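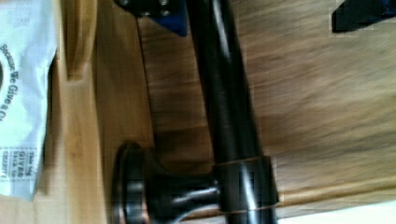 린데일시, 노후주택 수리비 지원 10월부터 확대

린데일시가 오래된 주택의 수리비 일부를 지원하는 사업을 10월부터 세입자 가구까지 넓힌다. 지금까지는 집을 소유하고 직접 거주하는 사람만 신청할 수 있었다. 시의회는 오후 회의에서 관련 조례 개정안을 표결에 부쳐 통과시켰다.

개정안에 따르면 지은 지 40년이 넘은 주택에 사는 세입자는 집주인의 서면 동의를 받아 수리비 지원을 신청할 수 있다. 지원 대상은 주방과 욕실의 배관, 전기 배선, 창호, 손잡이와 안전바 교체 등이다. 도배나 장판처럼 입주 때 통상적으로 하는 공사는 이전과 마찬가지로 제외된다.

시가 파악한 대상 주택은 2,617채다. 이 가운데 38퍼센트에 세입자가 살고 있다. 기차역 뒤편의 이스티츠 지구와 강 건너 주니스 지구에 특히 많이 몰려 있다. 두 지구는 비슷한 시기에 조성됐고, 배관과 배선도 당시 그대로인 집이 적지 않다.

지원을 받은 집주인은 공사가 끝난 뒤 12개월 동안 임대료를 올릴 수 없다. 이 조항을 두고 회의에서 가장 오래 논의가 이어졌다. 일부 의원은 동결 기간이 짧아 세입자가 얻는 이익이 크지 않다고 지적했고, 다른 쪽에서는 기간을 더 늘리면 동의서에 서명할 집주인이 줄어들 것이라고 맞섰다. 결국 원안의 기간이 그대로 유지됐다. 임대료를 올린 사실이 확인되면 집주인은 지원금 전액을 시에 돌려줘야 한다.

힐베르토 마룰란다는 표결에 앞서 진행된 주민 발언에서 동의서 양식부터 간단하게 고쳐 달라고 요청했다. 현재 양식에는 등기 서류와 임대차계약서 사본 외에 공사 전 도면까지 붙이도록 돼 있는데, 오래된 집은 도면이 아예 남아 있지 않은 경우가 많다는 것이다. 시 주택과는 도면 대신 현장 사진과 간단한 평면 스케치를 받는 방안을 검토하겠다고 답했다.

주방 수리의 경우 전기 점검이 의무 절차로 추가된다. 토스터와 전기 오븐, 주전자처럼 열을 내는 가전을 같은 회로에서 쓰는 집이 늘었지만 배선은 옛 기준에 맞춰져 있다는 점을 고려했다. 점검 비용은 시가 전액 부담한다. 점검에서 이상이 나오면 배선 교체가 다른 공사보다 우선 배정된다.

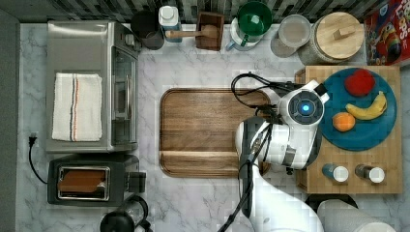 욜란다 린드크비스트는 점검을 먼저 받게 한 것은 반갑지만 공사 기간에 주방을 쓰지 못하는 세입자에 대한 대책이 빠져 있다고 말했다. 이스티츠 지구에서는 지난 수리 때 주방 공사가 예정보다 길어져 끼니를 모두 밖에서 해결한 집도 있었다며, 공사가 늦어질 때의 보상 기준을 시행 전에 정해야 한다고 덧붙였다.

주택과는 보상 기준을 시행세칙에 담을지 아직 결정하지 않았다고 밝혔다. 다만 시공업체와 맺는 표준계약서에는 공사 시작일과 완료일을 반드시 적도록 하고, 일정을 바꿀 때는 세입자에게도 서면으로 알리게 할 방침이다.

시공은 시에 등록된 업체만 맡을 수 있다. 지난 사업에서 배관 공사를 담당한 탭셀도 다시 등록을 신청한 상태다. 등록 업체 명단은 접수 시작 전에 시 홈페이지와 각 지구 주민센터 게시판에 공개된다. 신청자는 명단에서 업체를 직접 골라 견적을 받고, 견적서를 신청서와 함께 내면 된다.

신청이 예산을 넘으면 누수나 누전이 확인된 집, 고령자나 장애인이 사는 집, 건축 연도가 오래된 집 순으로 선정한다. 이미 공사를 시작한 집은 신청할 수 없다. 이전 사업에서 지원을 받은 주택도 같은 항목으로는 다시 신청할 수 없지만, 배관을 고친 집이 창호 교체를 신청하는 것은 가능하다.

세입자가 바뀌는 경우에 대한 규정도 새로 들어갔다. 선정 뒤 공사 전에 세입자가 이사하면 지원 자격은 다음 세입자에게 넘어가지 않고, 새 세입자가 집주인의 동의를 받아 다시 신청해야 한다. 공사 중에 이사하는 경우에는 남은 공사를 그대로 마치고 임대료 동결도 새 계약에 똑같이 적용한다.

접수는 주택과 창구와 주민센터에서 받는다. 이스티츠와 주니스 주민센터는 접수 기간에 저녁 7시까지 창구를 연다. 온라인 신청은 전산 정비가 끝나는 대로 시작할 예정이며, 시는 개시 시점을 별도로 공지하기로 했다.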